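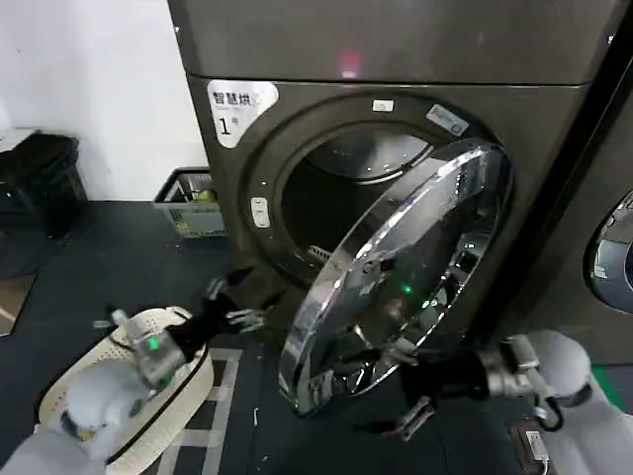 Dryer number one, with its red light on.

The Ullgate open day starts at 8, a time I had assumed was a misprint. Ullgate is a hall of residence the size of a small airport, and each August it lets in anyone thinking of living there, plus parents, plus people like me who write about student housing for a modest fee and a free lanyard.

Our group was handed to Rania Abdel Hamid, a third-year with a very loud voice and very quiet shoes. She did the laundry first, on the grounds that it would be unbearable by noon. The dryers are front-loaders in dark grey, and number one wears its numeral on a white sticker beside some Chinese characters. A father asked what a cycle cost. Rania told him, and he wrote it on his hand.

From there we climbed to the bedrooms. Two sorts are on offer, the Vuden and the Drustine, named after the blocks they're in and separated by 40 pounds a week. The Drustine has a bigger window. It looks out on the Vuden. I lay down on both beds and can report that the mattresses are the same, as is the crackle when you turn over. Storage is under the bed in one and over it in the other, so tall people should choose with care.

Kitchens are shared by up to 8 people and have two fridges, both of which had been cleaned that morning with something lemony. A mother opened every cupboard in turn and closed each one a little harder.

Lunch was at Paucar, the café on the ground floor, where the queue moved at the speed of a planning appeal. I had the lentil soup, which was good, and a roll, which had been good earlier in the week. Prospective tenants eat free with a voucher. Press, I learned at the till, do not.

The afternoon talk on contracts ran for three hours with one break. Worth sitting through, mind you – the bit on deposits was clear, and the speaker admitted that the bike store floods. Ask about that before you sign. Ask too about the lift in the Drustine, which was out of order both times I tried it.

Doors close at 3 for the quiet tour, if you can face the stairs again.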